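# Jumbridge: making a shared list work offline

Project report, second-year software studio
Hayley Dawber, Tullio Lo Presti, Benjamín Ocampo, Renata Gaete
Supervisor: Lizelle Swanepoel

## What we set out to do

Jumbridge is a shared list that lives in a browser tab. You open it on your phone, your housemate opens it on theirs, and you both add, tick off and reorder things. Plenty of apps do this already, but we wanted ours to keep working when the connection drops (in the train tunnel, in the back of a supermarket, in the basement lab in Vasa building) and then sort itself out when you come back online, without asking you which version you want to keep.

None of us had written anything like that before. We picked it because it looked small on paper, and it turned into the most fun any of us has had in a studio subject!

## Starting point

Tullio had built a list app called Dromix in first year, and we reused its front end. Dromix saved the whole list every time anybody changed a line, so if two people edited at once the second save wiped out the first. That was fine for a demo with one user and hopeless for us.

We kept the layout, the colours and the drag handles, and threw away everything that touched storage.

## How it works now

Each change is stored as its own small record: who made it, which item it belongs to, what changed, and a counter. The browser keeps these in local storage and sends them to our server, Noiphan, whenever it can. Noiphan doesn't try to be clever. It puts the records in order and passes them along, and every browser builds the same list from the same records.

The counter was Renata's idea. Our first version used the clock on each device, and Benjamín's laptop was four minutes slow, so his changes kept losing to everybody else's. We spent a whole evening hunting for a bug in the merge code before somebody looked at the corner of his screen.

Rules we ended up with:

- If two people rename the same item, the higher counter wins and the other name goes into the item's history.
- If one person ticks an item and another deletes it, the delete wins.
- If two people move the same item, the later record in Noiphan's order wins.
- Undo only ever undoes your own last change.

The last one caused the longest argument of the project. Hayley wanted a global undo, and we built it, and then Tullio undid something Renata was in the middle of typing. We took it out that afternoon.

## Testing

We wrote 61 automated tests. Most of them run two pretend browsers, cut the connection to one, make changes on both, reconnect and check that the lists match. Benjamín also wrote a script that makes random changes and prints the exact steps when the lists disagree. We loved this script. It found a failure on its first run, where an item moved to the top while offline could appear twice, and we would never have thought of that case ourselves.

For speed, we measured the time from tapping an item on one phone to seeing it ticked on a second phone. On the campus network the middle value was 303 milliseconds. Lizelle suggested we also try a list with a lot of old history in it, and there the first load was noticeably slow. We now squash old records into a snapshot once a list has been quiet for a day, and that brought the load time back down.

We logged 43 bugs by the end. All but three are closed. The open ones are:

1. Dragging on older tablets sometimes drops the item one row too low.
2. Accented letters sort after z. (Benjamín has taken this one personally.)
3. If local storage is full, the app says "Saved" when it hasn't saved. This is the serious one, and we would fix it first.

## What we would change

We left the sharing screen until December and it shows. You have to copy a long link by hand, and there's no way to remove a person once they have joined. We'd also choose names for our records earlier. Half the code says "change" and the other half says "op", and Hayley and Tullio each still think theirs is the right word.

Item photos were the last feature to go in. They are shrunk in the browser before they're queued, so a chore or a shopping item can carry a picture even when it was added offline. The photos on our demo chores list came through Noiphan in the right order on the first try, which got a cheer. 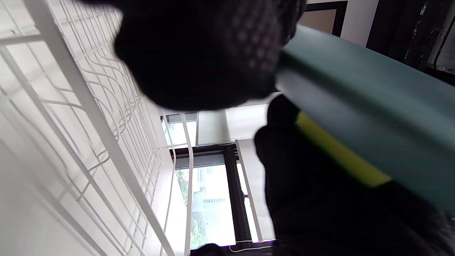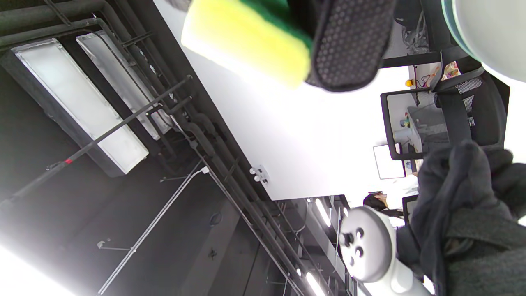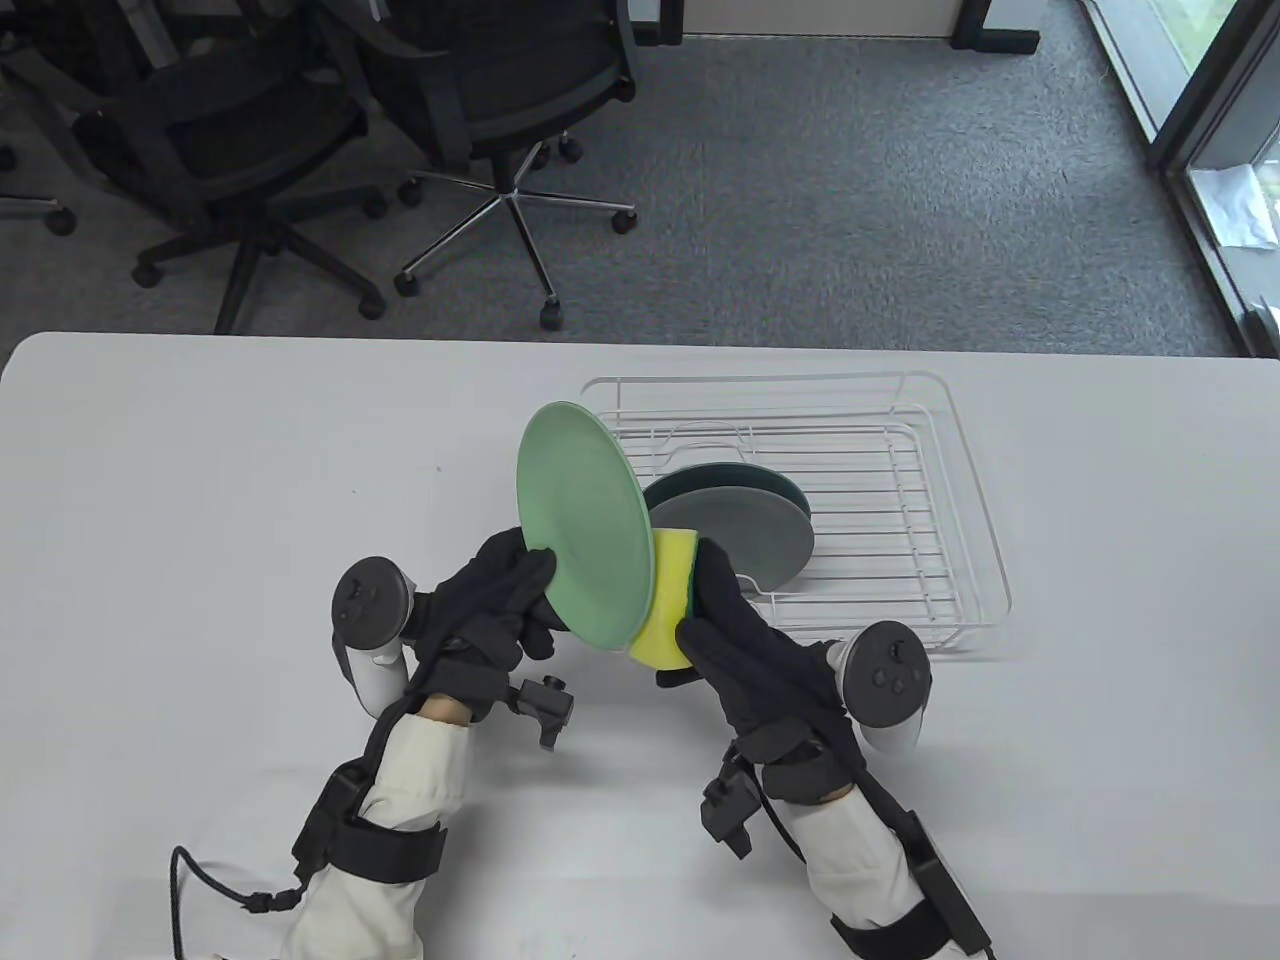 *Item photos, top to bottom: white wire rack; yellow and green sponge; pale green plate with the sponge, over the dish rack.*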